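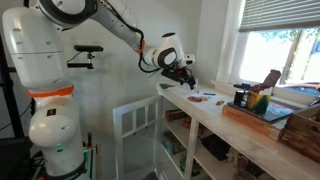 I love windows, and I want to tell you why the sky outside yours is blue in the middle of the day and orange when the sun goes down. It's one of the first questions I ever asked my grandmother, and she said "because it is," so I had to go and find out for myself! Start with sunlight. It looks white or a bit yellow, but it's really lots of colors mixed together. When it pours in through a bright window over a long white countertop, all those colors arrive at once and your eyes read them as plain white. You need a rainbow, or a glass of water at the right angle, to see them come apart.

So where does the blue come from? Light travels in waves, a bit like ripples in a bathtub. Red light has long, lazy waves. Blue light has short, quick ones. On its way down to us, sunlight has to get through the air, and air is made of bits so tiny you can't see them. The long red waves mostly sail straight past. The short blue ones get bounced all over the place – up, down, sideways – until blue is coming at you from every part of the sky. Grown-ups call this scattering.

In the evening the sun is low, and its light has to cross a lot more air to reach you. Most of the blue gets bounced away before it arrives, and what's left is the orange and red. My friend Atieno Laizer lives up in Skevberg, where February sunsets go on and on, and she sends me postcards of them (I have 40 now, all stuck to my fridge).

Want to try it? Fill a clear glass with water, stir in 2 drops of milk, and shine a flashlight through the side in a dark room. Look at the glass from the side and it may seem a little blue. Now look from the far end, toward the light, and it should be more orange. If nothing much happens, add another drop and stir again. And please, never look straight at the real sun, even at sunset!

Print this page
E-mail this page to a friend

More to read
Why is the sea salty?
How clouds stay up
Ottó Pálfi's rainbow in a shoebox
Where does the moon go in the daytime?
Fog over Arnach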